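Reheating mixed leftovers on one tray
Forum: Ovens and Bakeware
5 replies | 492 views

kikonen
Three leftovers, one dark tray, one oven. I want a single temperature and a single time. Currently 300 F, 11 minutes, middle rack, no foil. The slice dries out before the muffin is warm in the center. Is the dark finish the problem?

dellorham_b
Partly. Dark metal absorbs more radiant heat than bright metal, so the bottoms run ahead of the tops. Drop to 275 F and preheat fully. What is the layout?

kikonen
Slice on the left, muffin on its side at upper right, glazed doughnut below it. Crumbs are from the slice, I assume. 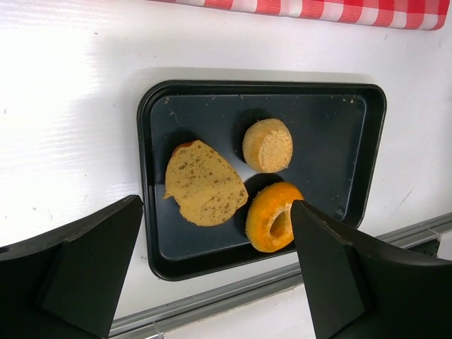

Reply 3, posted by halevero
The layout is fine. The mix is the problem. An open, porous slice loses moisture through the whole cut face. Glaze softens well before a muffin heats through. Pull the doughnut out of the batch.

omoregie
Disagree. Put the muffin in first, add the slice after 5 minutes, then the doughnut for the last two. Same tray, same temperature. I would also stand the muffin upright, as it browns unevenly on its side.

halevero
That is three door openings in a small oven. Your set temperature means very little by then.

kikonen
Ran the staggered version at 275 F. Muffin acceptable, slice still dry at the crust. Will try foil over the slice only.

Kauko Ikonen

Shares: 11
Last updated: Sep 22, 2018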